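Workshop notebook, August 2026
Baskets for the sorting bench

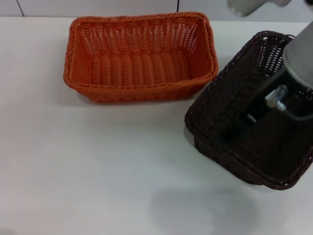

Two colours settled on: burnt orange for parts waiting to be checked, dark brown for parts passed. Both are rectangular, woven plastic rattan with a rolled rim. The Zamgate wire trays we had since April go back to the store; the small washers fell through them.

Weave. The orange one has small gaps in the back and side walls. Anything under M4 goes in a lidded tub first, then in the basket. Floor of the weave is ridged, so short pins lie in the grooves and are slow to pick out. A cut sheet of card fixes this. Card for the brown one still to do.

Weights, empty, bench scale: orange 694 g. Brown not weighed yet.

Load test on a spare from the same Flotance order. 200 M8 bolts, lifted by the rim at both short ends, held for 67 seconds. Rim bowed slightly and came back. Repeated with the load all at one end: more bow, no cracked strands found. Would not go heavier without a hand underneath.

Cleaning. Compressed air from outside inwards, then a damp cloth. Swarf catches under the rim. Dust shows far less on the brown, so check it by touch.

Placing. Orange on the left, brown on the right, strip of table left clear between them. Walls flare, so the rims meet before the bases do; measure spacing at the rim.

Open: labels. The Tasumska adhesive ones lift off the weave within a day. Try cable tie tags through the side wall. Order number for the spares is on page 109.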